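Teaching a Robot by Hand or by Remote: Questions We Get

Last updated August 15, 2019

Maintained by Yee-man Hung. I write this page for people who have been shown a sales video and want to know what to ask next. I have spent a lot of hours on the remote control end of these systems, and I'm less impressed than I used to be. The pictures come from our simulated kitchen, a white arm at the counter with the sink and blender. 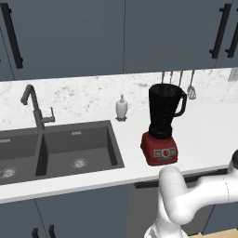
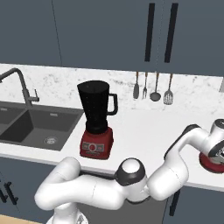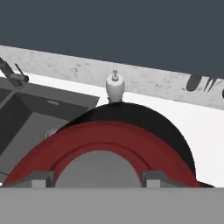
What does "showing a robot a task" mean?

A person makes the robot do the job, the computer records it, and a program is fitted to the recordings in the hope that it will do the job later without the person. One recording from start to finish is called a demonstration. The word "teaching" gets used a lot in the brochures. I use it too, out of laziness, but what goes in is a pile of joint angles and camera images. No one explains anything to the robot, and it has no idea why you paused before you reached for the handle.

By hand or by remote control: which is better?

By hand means you take hold of a real arm and push it through the motion. It is quick to learn and you can feel it when the arm bumps something. The trouble is that your own body ends up in front of the cameras, and it won't be there when the robot works alone.

Remote control means you sit somewhere else with a controller and the arm follows. The recordings are cleaner. Your sense of touch is gone, though, and most beginners are clumsy for longer than the vendor says they will be. In a simulated kitchen, you can't grab the arm anyway, so remote it is.

Why work in a simulated kitchen at all?

It's cheap, and you can reset it with a key. If a beginner swings the arm into the blender, there is nothing to sweep up.

The catch is that simulated contact is only a guess at real contact. Sliding, squeezing and tipping are where the guess is worst, and those are most of what happens in a kitchen. When someone tells you a skill "transfers" from the simulator, ask them which skill, to which kitchen, and who picked the kitchen.

Can the operator see what the gripper is doing?

Partly. A view from across the counter tells you where the arm is in the room and very little about the fingertips. In our first picture the arm is down in the corner and you can't see its gripper at all. In the second the gripper end is at the right, with something round and red just under it and partly hidden by it. The third is close in, with the two fingers large at the bottom and the sink and faucet off to the left.

Close views have their own problem. Whatever is between the fingers fills most of what you see, and you lose track of the rest of the arm. People switch back and forth until they get used to it. Some never do, and they aren't bad operators, they're just slow.

How many demonstrations do I need?

More than the quote says. Our own runs on Custum, the remote control program we use here, were planned at 200 demonstrations for one counter task. We kept 86 of them. The others had long hesitations, a wrong grasp that was fixed halfway through, or a reset that left things in an odd spot. You can argue that a few messy ones help, and there may be something to it. I'd want to see a comparison before I paid for them.

Ask any supplier whether their number counts everything recorded or only what was used.

We were promised a 90 percent success rate. Is that good?

It could be. Ninety percent of what? Find out how many trials were run, whether the objects were put back in the same places each time, and who decided what counted as success. "Picked it up" and "picked it up and put it where it belongs" are different jobs. If the trials used the same layout as the demonstrations, you have learned that the robot can repeat itself.

Does it matter who does the demonstrating?

Yes, and I don't think this gets enough attention. Two people doing the same task will come at it from different sides, and the program may land on a path between the two that neither of them would take. We write down a preferred approach before a session starts. It makes the work duller and the recordings easier to use. It also means the robot has seen one person's idea of how to do it, so don't let anyone call the result general.

What about Erard and Liem?

We get asked about both. Erard records by hand guiding and Liem by remote. I've tried each for an afternoon, and that isn't enough for a recommendation. Neither one gave me an easy way to throw out the bad stretch of a recording and keep the good one. Check for that before you look at anything else on the feature list.

How long does a session take?

Our longest day in May produced 296 recordings across several tasks, and the later ones were noticeably worse. Tired people drive badly. We stop sooner now, whatever the schedule says.

Will it work in my kitchen?

I don't know, and I'd be careful with anyone who does. The Cotwood group asked us the same thing and we told them to start with one task, one counter, and a person standing by the stop button. Move the objects a little between trials. Then change the lighting. Write down every failure, including the ones that look like bad luck.

Can I send you a video and get your opinion?

Yes, if it is uncut and at normal speed. Please include the tries that failed.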